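LÉEME de la colección Likano

Hola y bienvenidos a la carpeta. Likano es mi recopilación de fichas sobre microestados y territorios pequeñitos: cuándo se fundaron según la tradición, cuándo según los papeles, qué idioma se habla en la ventanilla del ayuntamiento y de dónde sale el nombre oficial (los nombres oficiales larguísimos son mi debilidad, lo confieso). Empecé con Andorra y Liechtenstein una tarde de lluvia y ya vamos por 105 fichas, porque me pudo la curiosidad y acabé metiendo también repúblicas desaparecidas, condominios raros y algún valle que se gobernó solo durante una temporada.

Última revisión: martes, 23 de enero de 2024.

Qué hay dentro

fichas.csv: una línea por territorio. Separador punto y coma, codificación UTF-8. Si lo abrís con una hoja de cálculo y veis acentos rotos, elegid la codificación a mano al importar.
fuentes.csv: de dónde sale cada dato, con página cuando la tengo.
leyendas.txt: las historias de fundación contadas con mis palabras. Santos, pastores, príncipes disfrazados de fraile... ¡este es el archivo que más he disfrutado!
dudas.txt: mi cajón de sastre. Hay 8 entradas abiertas y agradezco muchísimo cualquier ayuda.

Campos de fichas.csv

nombre_corto: el que usaríais hablando con un amigo.
nombre_oficial: en español, con todos sus adjetivos.
fundacion_tradicion: el año de la leyenda. Puede ir vacío.
fundacion_documento: el año del primer documento que conozco. Ojo, que a veces hay siglos de diferencia con el campo anterior.
estado: vivo, absorbido o discutido.
capital: la actual o la última.
nota: texto libre, y muy libre en algunos casos.

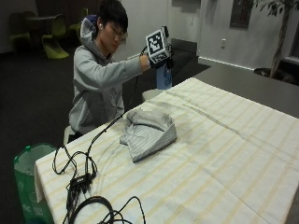
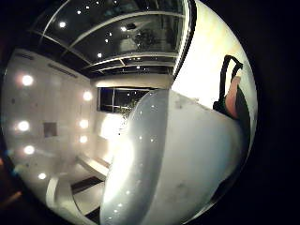
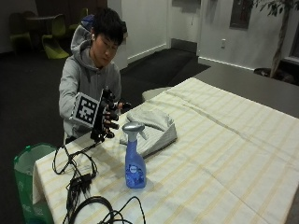 Bujar Vukčević me escribió que la columna fundacion_tradicion le parecía peligrosa, que alguien acabaría ordenando la tabla por ella y publicando una lista de los países más antiguos del mundo como si tal cosa. Proponía sacarla a un archivo aparte y dejar en la tabla principal solo las fechas con documento. También preguntaba por qué Cospaia figura como absorbida si durante siglos funcionó como república independiente.

Le di muchas vueltas a lo primero. De momento la columna se queda, pero he cambiado el orden: ahora va primero la fecha documentada en el archivo de verdad y la de la leyenda detrás (la lista de arriba todavía sigue el orden viejo, lo corregiré en febrero). En cuanto a Cospaia, el campo estado habla del final de la historia, y el final fue el reparto entre los Estados Pontificios y la Toscana en 1826. Su vida independiente la cuento en la nota, con tabaco incluido.

Cosas que conviene saber antes de usarla

Las leyendas medievales son muy pegajosas y se copian de un libro a otro. Yo solo apunto una fecha tradicional si la encuentro en 2 fuentes que no se citen entre sí, y aun así se me habrá colado alguna. Las superficies las quité enteras: cada autor mide lo que quiere, sobre todo si hay mar o frontera disputada. La población tampoco está, para eso hay estadísticas mejores que las mías.

Los territorios europeos están mucho más trabajados que los demás, y se nota. De las islas del Pacífico tengo fichas muy flacas, con el nombre, la capital y poco más. Nauru y Tuvalu son las siguientes en mi lista.

El idioma de los nombres sigue el uso español cuando existe. Si no existe, dejo la forma local y no invento traducciones, aunque alguna vez me he quedado con las ganas.

Cómo mandar correcciones

Abrid una entrada en dudas.txt con el nombre corto, el campo y la fuente. Las notas, por favor, de 80 palabras como mucho, que luego me toca recortarlas a mí y sufro. Vasilis Vasić revisa conmigo todo lo que tenga que ver con el Adriático, incluida la ficha de Ragusa, que ya va por su tercera redacción.

Podéis copiar, cambiar y repartir los archivos citando Likano. Si hacéis un mapa con ellos, ¡mandádmelo, que me hace muchísima ilusión!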